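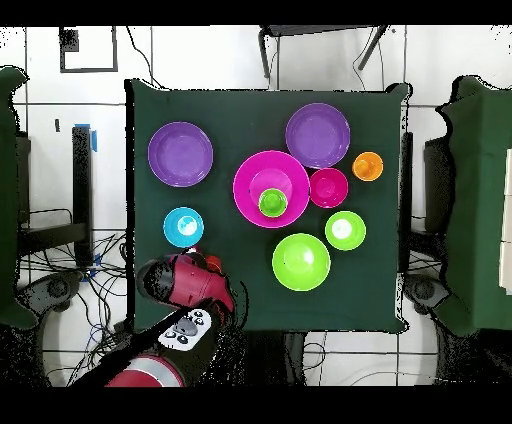

How do you get the salt and the smell out of a wetsuit after a day of diving?
Soak it inside out in a tub of cool fresh water for 25 minutes, squeeze it (don't wring it), and hang it by the waist over a thick hanger in the shade.

Gear Care at Home for Freedivers and Spearfishers
By Ching-wen Wei, August

I used to hose my suit down in the driveway and call it good, and my car smelled like it! The soak makes a huge difference. I use a Mandagi wetsuit wash, one capful per tub, but plain water is fine if you dive every weekend and never let the suit sit in a bag.

Gloves and socks go in the same tub after the suit comes out. Push a rolled-up dish towel into each sock overnight or the toes stay damp for days (mine took until Thursday once).

Masks next. A new one gets a dab of plain white toothpaste rubbed on the inside of the glass with a fingertip, then rinsed, and I do that 2 times before it ever sees the ocean. Skip this if your lens has a coating. Read the leaflet first, I ruined a nice Murnetti that way.

For the speargun, I take the bands off and wash them in fresh water with a drop of dish soap. Bands hate sun. Keep them in a drawer, dust them with a little talc, and look for tiny cracks near the knots before every trip. I got 14 months out of my last pair, which my dive buddy Kuo-hua Shih says is pushing it. He's probably right.

Rinse the trigger housing until the water runs clear, shake it out, and leave the gun standing muzzle down on an old towel. Always unloaded, obviously!

Knives: rinse, dry, wipe with a thin coat of food-grade mineral oil. Store the blade out of the sheath. Sheaths hold water like you wouldn't believe.

Float line gets dumped in a bucket, swished around, and hung in big loose loops over the shower rod. My family has opinions about the shower rod.

Last updated: August

Contact Tavent Dive Notes | © Tavent | Back to top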